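Keeping White Surfaces White (Without Losing Your Whole Afternoon)

I put a white worktable in the back room three years ago and everybody told me I'd regret it. Well, I haven't! I do my sewing on it, I wrap presents on it, and in October it disappears under seed packets and jam labels. What I have learned is that white is pretty easy to live with once you stop attacking it.

My old routine was a squirt of whatever was under the sink and a good hard scrub. Please don't. Anything gritty takes the finish off a bit at a time, and then the dull patches grab every bit of dirt that comes along. I ruined a perfectly nice shelf that way in our first house on Fernov Street and I still think about it.

These days I use warm water with a small squeeze of dish soap and a soft cloth, wrung out until it barely drips. Wipe, rinse the cloth, wipe again with plain water, then dry with an old T-shirt. The drying matters more than the soap does – most of the gray haze people complain about is soap that never got rinsed off.
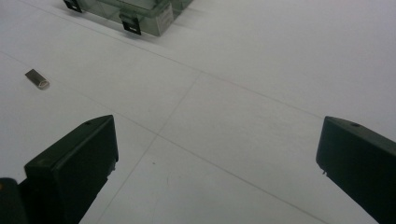

Seams are where I get the most questions, so let me go on about them for a minute. If your top is one solid piece you can skip this part and go have a coffee. But where big white panels sit edge to edge, the lines between them can be so pale you hardly notice them, and that makes it easy to forget they need cleaning too. Start where two lines cross and work outward with a dry, soft toothbrush, then vacuum up whatever comes loose. Only after that do you bring in the damp cloth. If you go in wet first, you make a paste and push it down into the gap, and then you're there with a toothpick until supper.

Little specks out in the open are a different job. I try a dry cloth first, then a pencil eraser (the white kind, the pink ones leave a smear). For ink, I dab on a little rubbing alcohol with a cotton swab, after testing it on a corner. Glue I leave alone until it's hard, and then I lift it with the edge of an old plastic gift card.

I mix my spray in a bottle that holds 200 ml, with 3 drops of dish soap and the rest water. It doesn't look like enough soap. It is! I make it fresh when it runs out and keep it on the windowsill next to the cloths.

One more thing – wash those cloths without fabric softener. Softener leaves a film, the film goes on the table, and you're right back to streaks.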